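Should You Wash Fruit Before You Put It Away?

The tip goes around every winter: bring the fruit home, soak the whole lot in vinegar water, dry it, and it will last for weeks. I have my doubts. I tried it with 2 bags of mandarins in July and again over the holidays, and the washed ones went soft at the same pace as the rest. A few went moldy first, probably from water left near the stem.

What does seem to help is dull. Tip everything out on a cloth and check it piece by piece. Press lightly on both sides with your fingertips. A sound orange pushes back. A soft spot means eat it today or cut it up for juice. Look at the stem end too, where trouble tends to start.

Then sort. Apples go in the fridge, away from the citrus. Anything still hard and green can stay out in a bowl for a few days. The lid of a shoebox or gift box makes a decent tray if you want one layer.
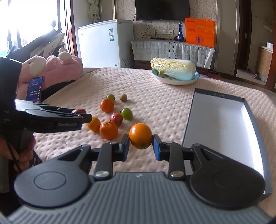 Mandarins and other small fruit out on a quilted cloth, with a shallow box lid to the right.

As for gadgets, the Wurnness produce liner promises 16 extra days. Mine gave me damp apples. The Zurkus fruit bowl has vents in the bottom, and so does my old colander.

Wash each piece right before you eat it, under plain running water, and rub the skin with your hands. Check the bowl again in 7 days, or sooner if the kitchen runs warm.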